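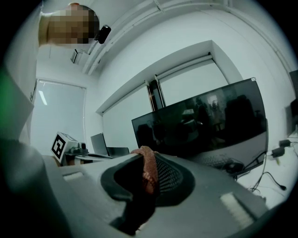
Cloth, likely a small towel, pinkish orange, at the Beltska office.

Folding small cloths and clearing a shared desk

Posted by Jarmo Kettunen

Our office at Beltska keeps a supply of small cloths for wiping down shared desks. After laundering, they are returned to the drawer in a heap, and the drawer no longer closes. We hold 60 cloths in total, the smallest being 21 cm on a side. Please advise on a folding method suitable for small, fuzzy cloths, and on whether a desk should be cleared completely before it is wiped.

Finn Voß

Fold each cloth in half twice and stand it on its folded edge, in the manner of file cards. Thick cloths should be folded once only – a second fold makes them spring open. A drawer 13 cm deep is sufficient for this arrangement. Sort by color if the cloths serve different purposes.

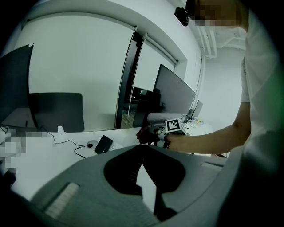 Complete clearing is seldom necessary for a daily wipe. Monitors may remain in place, and the surface may be cleaned in two halves. Small articles should be moved to the finished half first. On the long white desk, that would mean the mouse and the phone leaning on the power strip. The strip itself should be switched off and lifted by hand – a damp cloth should not be passed over it. Loose cable is best gathered toward the rear before work begins.

Tosari

We use a basket and do not fold anything. It has been satisfactory since March.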